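Community Help > Local Government > Ward Projects and Public Works

How does a ward ask for a drainage project to be placed in the district budget?

Posted by Flerkis Road Residents

Our association represents 80 households in the lower part of Ikik ward. The culvert beside the primary school has been blocked through two rainy seasons, and the road is closed to cars whenever it rains heavily. We wrote to the district works office in October and received an acknowledgment with no reference number.

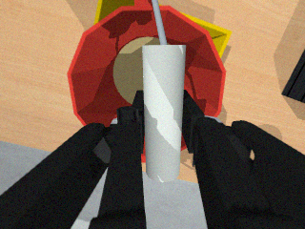 We have since been told that requests of this kind must come through the ward councilor and that letters from associations are kept on file only. We would be grateful if members could confirm the correct procedure, and whether a petition would carry any weight at this stage.

Ziad Sayegh

The information you were given is partly correct. An association may write to the works office at any time, but a request enters the budget process only when it appears on the ward priority list. The procedure followed in our district is set out below.

1. Ask the ward clerk for the project request form. The form must be signed by two officers of the association and should state the exact location of the defect.

2. Attach supporting material. A petition is accepted – ours carried 200 signatures – and so is a letter from the head of the school. Give the road name as it appears on the district map.

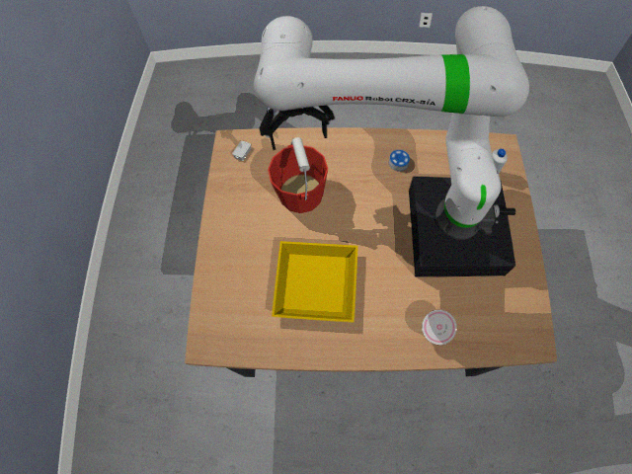

3. Submit the form to the councilor before the ward meeting at which priorities are ranked. Request a stamped copy. The stamp carries the reference number you did not receive in October.

4. Attend the meeting. Any resident may speak, and the ranking is read aloud before it is sent to the district.

Minor clearing work that costs less than 3000 may be approved by the works engineer without a place on the list. If the culvert is blocked but sound, ask for an inspection under that heading first. 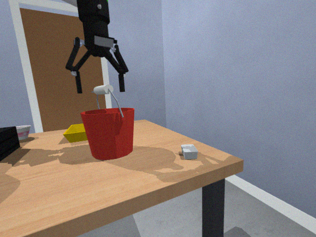

Red bucket on the table, with the gripper above it

Please note that an inspection does not remove your request from the ranking. Both may proceed together.

Ghanem Street

We used the petition only and heard nothing for a year. Go to the meeting.

Cudo

The form is also available at the district front desk, window 2. The desk closes for lunch. I do not know whether the limit for minor works is the same in every ward, so please check with your clerk before relying on it.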